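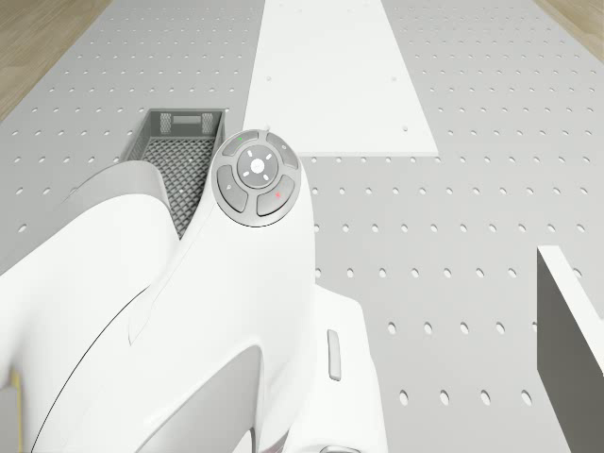
A white robot arm over a perforated table, computer rendering.

The Second State Problem
Why a celebrated set of etchings keeps getting rarer on paper and more common on the wall

24/11/2021

The print that started the trouble is smaller than a paperback. It shows a ferry landing at low water, two posts, a rope, and a good deal of sky left almost bare. The catalog calls it The Landing at Clestoso, second state, one of six known impressions. I have now seen 8 with my own eyes, which puts me two ahead of the literature without much effort.

Readers who follow the print market will know the Clestoso set. Readers who don't have missed ten years of steady talk about it. The story, as dealers tell it, goes like this. A provincial etcher worked a group of copper plates, pulled a handful of proofs, grew unhappy, scraped back the skies, and pulled a second handful. Then the plates vanished. First states turn up now and then and sell for the price of a used car. Second states are supposed to be the prize, and the last one offered by the Kastora gallery carried a figure I was asked not to print.

I have no quarrel with the etchings. The line is nervous and quick, and the bitten tone along the mud is as good as anything of its kind. My quarrel is with the arithmetic.

Start with the plates. Every account says they vanished, and every account cites the one before it. Follow the footnotes back and you land on a single page in a sale pamphlet, issued by the Yeom auction rooms, that says the plates were "not located at the time of writing." Somebody had looked for them and hadn't found them. Within two catalogs that had become "lost," and in the Kastora show booklet it was "destroyed by the artist." I wrote to ask where the destruction came from. The reply thanked me for my interest in the exhibition.

Then there is the paper. Copper wears. A drypoint line with its burr still standing will give you a few rich impressions and then a lot of gray ones, but a properly etched plate can go on much longer, and 100 decent pulls is no great feat. The Clestoso skies were scraped and burnished, then lightly re-etched. There is very little burr to lose. If the printer had wanted more, he could have had more, and so could anyone who came into the plates after him.

Chang-ho Geum has been printing from old copper for most of his working life, and he was the first person to say this to me out loud. He let me stand at his bench through a long afternoon in July while he went over three second states with a loupe. Two were on the same laid paper, with matching chain lines. The third was on something softer and whiter. He turned it over, turned it back, and said the plate had been cleaned differently.

"Different hand, same copper," he said. "Maybe the same year. Maybe not."

That was as far as he would go. He wouldn't call it a later printing and I won't either, because neither of us can prove it. But "lifetime impression" is a claim too, and it is printed without a blush under the third sheet wherever it is shown.

The usual defense is the Tiltado inventory, a handwritten list of a family collection that runs to 425 sheets and includes six lines reading "Landing, altered." Six lines, six impressions, case closed. I have read the list. It is an inventory of what one family owned. It doesn't pretend to be a record of what was printed, and the person who wrote it also put down two engravings as drawings and left the dimensions off nearly everything after the first few pages. As a guide to what hung in that house it is charming. As a census it is hopeless.

None of this makes the third sheet a fake. Posthumous impressions are a normal part of print history, and some of them are beautiful. Museums own them and label them as such. What they don't do is sell for the price of a proof pulled under the artist's eye – or they shouldn't, when everyone has been told which is which.

A new catalog of the set is promised, with the paper described sheet by sheet. I'd like to see that. I'd also like to see the watermarks reproduced at full size and the backs photographed – the backs especially. Until it appears I would treat the number six as a number somebody once wrote down, and I would ask to see the sheet out of its mat before talking about money.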